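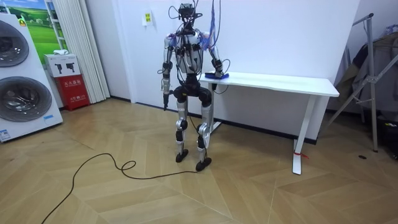 Garken extends cloth rental and laundering service to shared workplaces

02/02/2021

Garken, the textile rental company, has opened its Zirnulton cloth service to offices, canteens, workshops and shared buildings. The service was previously offered only to commercial kitchens. Under the new terms, a site rents a fixed stock of reusable cleaning cloths, returns used cloths in a sealed bag, and receives the same quantity back washed, dried and folded. Orders for the extended service are open from today.

Zirnulton cloths are supplied in a single size and are colour coded by area of use. Blue is for tables, desks and other general surfaces. Green is for food preparation areas, yellow for washbasins and red for toilets. The coding is marked on the shelf label and on the return bag, so that cloths from different areas stay apart from the point of use to the wash. Customers that already follow a different colour code may keep it, provided that it is recorded on the site sheet before the first delivery.

Each cloth is rated for 500 washes. A woven tag in the hem is read on arrival at the laundry and the wash is added to the record for that cloth. Cloths that reach the rated limit, or that fail inspection before then, are withdrawn and replaced at no charge. Withdrawn cloths are passed to Willems, which shreds them for use as padding.

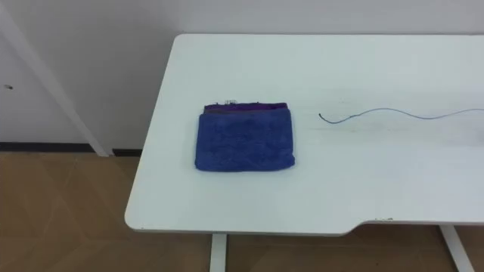 Cloths are folded twice before packing, giving a square pad with several clean faces. Garken advises users to wipe with one face at a time, working from the far side of a surface towards the near side, and to refold the cloth when a face is soiled. A cloth with no clean face left goes into the return bag. It should not be rinsed and used again, as rinsing by hand spreads soil through the pile and makes the later wash less effective.

The wash process has been changed for the extended service. Kitchen cloths carry a heavy grease load and are washed with a strong alkaline detergent. Cloths from desks and tables carry mostly dust, skin oils and drink residues, and the same detergent shortens their life without cleaning them any better. Garken has therefore set up a second programme with a milder detergent, a longer rinse and a lower drying temperature. Fabric softener is not used in either programme. It coats the fibres and reduces the amount of water a cloth can take up.

The second programme was tested during a trial that ended in September. A total of 1725 cloths were put into circulation at sites already served by Garken delivery routes. Losses were higher than in kitchens, mainly where return bags were kept in a different room from the shelf. The standard shelf unit now has a hook for the bag underneath, and existing customers can ask for the new unit at their next delivery.
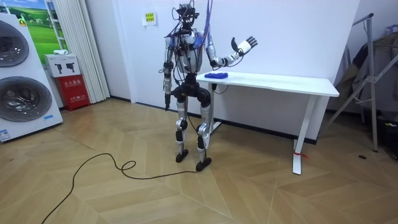

Anatole Guillot

Deliveries will be made on the existing routes, which at present serve some 400 sites. New customers on or close to a route will normally receive their first stock within two weeks of signing. Sites further away will be placed on a waiting list until there is enough demand to add a stop. The minimum contract is one year, and the size of the stock can be changed once in each quarter.

Charges are made up of a rental fee for each cloth held and a fixed fee for each delivery. There is no separate charge for washing. Lost cloths are invoiced at the replacement price shown in the contract, less an allowance for ordinary wear. A site with several tenants may be billed as a whole or by tenant, but bags must be labelled accordingly before collection.

The cloths are suitable for laminate, glass, stainless steel and sealed wood. They are not recommended for oiled or waxed wood, or for polished stone that has not been sealed. Most surfaces need only water. Where a cleaning product is required, Garken supplies the Fekus range of neutral concentrates, which can be added to the same delivery. Products containing chlorine bleach must not be used with the cloths, and any cloth that has been in contact with bleach should be bagged separately and marked.

A site sheet, a care guide and the full terms of the service can be requested from the Garken customer desk.

Related items
Garken revises collection times for rural routes
Fekus concentrates now supplied in refillable containers
Choosing a colour code for a shared building
Willems and Garken renew textile recovery agreement
Zirnulton shelf unit: fitting instructions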